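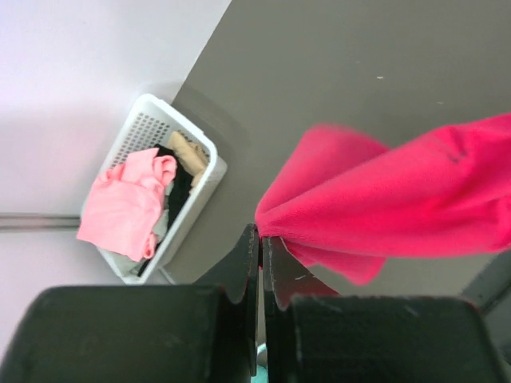

Figure 1. Wrist camera view during a cloth trial in the shared workshop. The jaws hold a hot pink cloth at a gathered point, with the basket to the upper left.

3.2 Gripper and wrist camera

The arm was assembled on a bench at Nallari, a members' workshop with open hours in the evening. It is a second-hand five-joint unit bought without its original hand. We kept the base and the joint drives and replaced everything past the wrist. The parallel gripper was built from the Boveline plans, which are free to copy, with two changes described below. Total spending on the hand, camera and wiring was 122 dollars.

The first change was to the jaws. The published plates are flat along their full height and did well on blocks and bottles, but thin cloth slid out when the arm turned. Our plates are stepped, with a V-shaped cutout in each, and only the tips meet on the fabric. The scuffs along the upper edges of the jaws in Figure 1 do not affect the grip, and we did not refinish the plates between sessions. The second change was a softer closing routine. The motor stops when its current passes a set limit and then holds – earlier versions drove to a fixed position and stalled on thick seams.

The camera sits behind the fingers and looks out past them. This placement costs a good part of the image, as the finger blocks fill both lower corners, but the grasp point stays near the middle at all times and no calibration to an outside camera is needed. We tried a mount 90 mm to the side for two days in August and went back.

3.3 Laundry task

Each trial starts with a mixed pile of clothing in a plastic basket on the gray surface. The arm is asked to take one item, carry it clear of the basket and let go. We did not sort the clothing by fabric. Colors were mixed on purpose, including pairs that are close to each other, such as the pale pink garment over the rim of the basket in Figure 1 and the much stronger pink of the cloth in the jaws. An early color threshold treated these two as one item, and it was replaced by the edge-based method of Section 2.

Kinnunen ran the first set of 100 trials alone, using the Norkico control board and a laptop. Later sets were run by two people, one at the stop switch. A trial was counted as a success if exactly one item left the basket and was released past the line marked for that purpose. Items that snagged on the rim were counted as failures even when they came free on a second pull.

3.4 Image handling

Cloth in motion blurs at the frame rate we could afford, and parts of the held fabric in Figure 1 are blurred for that reason. We did not discard such images. The grasp check uses only a small window at the jaw tips, where the cloth moves with the hand and stays fairly sharp. The free end of the cloth, which can spread over much of the image and hang over a finger, is ignored by the check. Guérin markers were taped to the bench for the first sessions and later removed, as loose fabric kept covering them.

After removing duplicates we kept 2840 images. Labels were added by hand by Jouko Kinnunen and checked once by a second member of the group. Where the two disagreed on whether an item was held or only touched, the image was left out of the training set but kept for the error analysis in Section 5.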